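Section 4: Fitting and setting up the Trivine shelf-edge label system

Updated March
By Thabiso Khumalo, Parnlow Technical Documentation

Print this page | E-mail this page

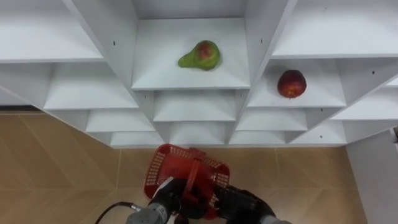
Can labels be fitted to a shelf that has no price rail?
Use the adhesive carrier supplied in the Trivine fixings pack. The carrier sticks to any flat, clean front edge at least 20 mm deep and takes the same labels as the standard rail clip.

4.1 Before you start

The base station must be mounted and powered as described in Section 3. Its front lamp shows steady green when it is ready. One base station supports up to 4,000 labels. Larger shops need a second unit, set to a different channel.

You will need:
- the fixings pack
- a lint-free cloth and the surface cleaner supplied
- a handheld reader with the Berisha stock application installed
- an administrator login

Note: Labels are shipped in storage mode and show a blank display. They do not respond to the reader until they have been woken (see 4.3).

4.2 Fitting the adhesive carrier

1. Wipe the front edge of the shelf with the surface cleaner and leave it to dry.
2. Mark the position of the carrier lightly in pencil. Leave 50 mm between the ends of neighbouring carriers.
3. Peel the backing from one end of the carrier only. Line up that end with the mark and press it down.
4. Draw out the rest of the backing while pressing along the carrier with your thumb.
5. Leave the carrier overnight before fitting a label.

Caution: Do not fit carriers in chilled cabinets with the adhesive strip. Use the screw-fixed carrier, part 772, and drill only where the cabinet maker permits it. Refrigerant pipes may run behind the front panel.

4.3 Waking and linking a label

1. Hold the reader flat against the face of the label and press WAKE. The display flashes once and then shows the label number.
2. In the Berisha application, open Labels and choose Link.
3. Scan the barcode on the label.
4. Scan the product barcode. For loose produce, enter the price look-up code by hand and press OK.
5. Check that the name, price and unit of sale on the display match the application. Loose goods must show either "each" or "per kg".
6. Push the label into the carrier until both ends click.

If the display does not change after step 4, move the reader away and wait for the next update cycle. Do not scan the product again during this time. A second scan places a duplicate request in the queue and delays the first.

Note: A label may be linked to one product only. One product may be linked to several labels, for instance where the same line is sold from two bays.

4.4 Moving a label

A label that is moved to another shelf keeps its product link. To reuse it for a different product, open Labels, choose Unlink, scan the label and repeat 4.3 from step 2. Update the bay number at the same time. The Pondska planogram export takes its positions from this field and will list the label in its old bay until the field is changed.

4.5 Removing a label

1. Insert the release key into the slot at the left end of the carrier.
2. Turn the key a quarter turn clockwise.
3. Slide the label out to the right.

Caution: Do not lever labels out with a blade or screwdriver. The display is glass and the damage is not covered by the warranty.

Labels taken out of use for more than 20 days should be returned to storage mode. Hold the reader against the label and keep SLEEP pressed until the display clears. For battery replacement see Section 6.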